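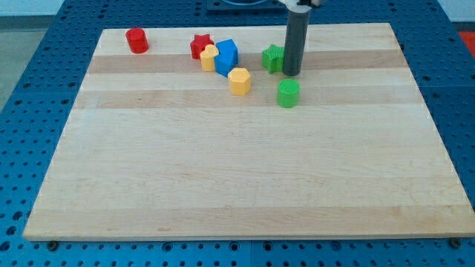
New Brindik Estate: First Impressions from the Club Drive

In June the importer lent our club a new Brindik Estate, and we could keep it for 5 days. I was the lucky person who had the car for the longest part, so Wendy Sugden asked me to write some lines for the newsletter. I drive an old Sárközi hatchback every day, and I am used to small cars with simple equipment. Please read my opinion with this in mind.

The Estate is the first Brindik with the long body and the hybrid engine together. The company says it gives 263 horsepower. On paper this is a lot for a family car, but in the town you do not feel it very much. The car starts on electric power and goes quietly through the streets of Claltport. When the petrol engine (gasoline, I should say) joins in, there is a small vibration in the pedal. After one hour I stopped to notice it.

On the hill road to Stetamside the car showed its better side. It overtakes slow trucks easily, and the body does not lean much in the curves. The steering is light, maybe too light for members who enjoy older cars. There is a Sport setting which makes it heavier, but it also makes the gas pedal nervous, and my wife asked me politely to turn it off. On broken asphalt the suspension is comfortable at normal speed. Below 40 miles per hour the rear wheels are a little noisy, especially when the trunk is empty.

Inside there is good space for four adults. The fifth person must sit on a hard middle seat and has not much room for the feet. The front seats are excellent and I had no pain in my back after the long drive, which is unusual for me. The trunk has a flat floor and a low edge, so it is easy to load heavy things. We put 2 folding bicycles inside without taking off the wheels.

I was less happy with the screen. The heating is controlled from a menu, and you have to look away from the road to find it. Wendy had the same complaint. She also found that the lane assistant pulls the wheel too strongly on narrow roads. It can be switched off, but it comes back every time you start the car. The radio has a real volume knob, and I was thankful for it.

Fuel use was good on my trips, but I did not write down every fill, so I will not give a number. The tank is smaller than in the previous Estate. Members who pull a trailer should ask the dealer about the towing limit, as it is different for the front-wheel and the all-wheel version.

The importer has promised us the all-wheel version later in the year. If you would like to drive it, please give your name to Wendy at the next meeting and bring your license with you. Members who drove the Estate this time are asked to let others go first.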